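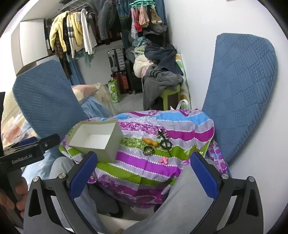
19 October 2021

Small accessories, sorting and boxing. Carried on from the August batch, same table, same patterned cloth.

The Susell tray inserts still haven't come, so everything goes in the plain box with the white inside. Tissue at the bottom, bands first, hair pieces on top. The long thin black one is the nuisance. It only fits corner to corner, and it needs to go in before the clips or they all have to come out again.

Cempaka wants the beaded hair ornament wrapped on its own – small beads catch on everything. Agreed. The dark band with the key pattern can go in unwrapped.

Cloth: the dark pieces are easy to find on it, the pink clip less so against all that magenta and lavender. Try a plain cloth next time and see if it's quicker. Mastton has one in gray.

The orange gourd-shaped piece isn't on the Pandelbridge list. Listed it under "other" as item 63 for now, ask Cempaka.

Label stock is down to 20. Reorder before the next lot.

To do: tissue, labels, find out who has the list for box 8.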